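Search this wiki Go

Grorker (student gripper project)
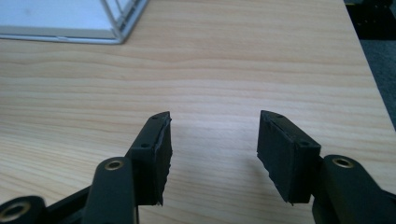
Page last changed in November, by Duván Villca

Grorker is a hand-held robot gripper and the name of the student project that builds it, run as an option for second-year pupils at Prendlow College. The project began as an entry for the Brandell Cup, a regional handling contest for schools and colleges, and has carried on as a taught module. It is often called a robotics course in the college's own leaflets. Whether it is one is disputed, given that the gripper has no motor and is worked by the person holding it.

Background

The module grew out of an after-hours club which met in the old drawing office. Club members had entered the Brandell Cup with a wheeled robot and were knocked out in the first round, when it failed to pick up any of the set objects. The following year the club dropped the wheels and worked only on the hand. Supporters describe this as a sensible narrowing of the task. A less generous reading, put forward in the student newsletter at the time, is that the club gave up on the part it could not do.

The name has no agreed meaning. It is said to come from a misspelt label on a parts drawer, but the drawer has not been found and the story does not appear in any of the club's early notes.

Design

The gripper has two black fingers which face each other and close on the object between them. Each is carried on a black linkage arm with brass-coloured bushings at the joints. The gripping faces are covered with black foam pads, meant to give some hold on smooth things and to spread the load on soft ones.

The fingers lean slightly towards each other. The project handbook says the lean helps with thin objects lying flat on a table. No test of this claim has been published, and an earlier edition of the handbook gave a different reason, namely that it made the fingers easier to print.

The pads are the weakest part of the design. Pupils cut them by hand, and the edges are often ragged. The handbook treats the pads as throwaway parts and tells teams to fit new ones before any timed run. Teams do not always do so, which makes their results hard to compare.

Teaching

Pupils work in teams of 4 over a single term. Each team builds one gripper from a shared set of drawings, then records itself carrying out everyday handling tasks, such as lifting a cup, folding a cloth or moving small parts between trays. The recordings are meant to be used later for training a robot arm to do the same jobs.

Assessment is by logbook and a practical test. In the test each team has three attempts at six objects, and the best attempt counts. Critics inside the college have pointed out that counting only the best attempt rewards luck, and that a gripper which works once in three tries would be of little use anywhere else. The rule has not been changed.

Claims and results

The college states that pupils have made 268 usable recordings. The figure comes from the project's own end-of-year report, which does not say what "usable" means or how many recordings were thrown away. Duván Villca, who wrote the report, later added a note saying that a recording was kept if the object ended up in the right place, even if it had been dropped on the way.

The same report says that an arm trained on the recordings "performed well" on the cup task. It gives no success rate. Visitors to the open evening were shown a video of the arm lifting a cup, but no live run took place.

In the Brandell Cup itself the project's best placing is third, in the hand-tool class. The class was new that year and the list of entrants was not kept, so it is unclear how many teams were beaten.

Sponsorship

Sundqvist, a maker of workshop fittings, pays for bushings and fasteners and has its name on the project's worksheets. The college has described the arrangement as a research partnership. The published agreement covers the supply of parts only and does not mention research.

Reception

Pupils' views of the module are mixed. Several have praised the building work and the chance to mend something they made themselves. The most common complaint concerns the recording sessions, which are described as long and dull, with little said about what happens to the material afterwards.

See also

Brandell Cup
Prendlow College
Parallel gripper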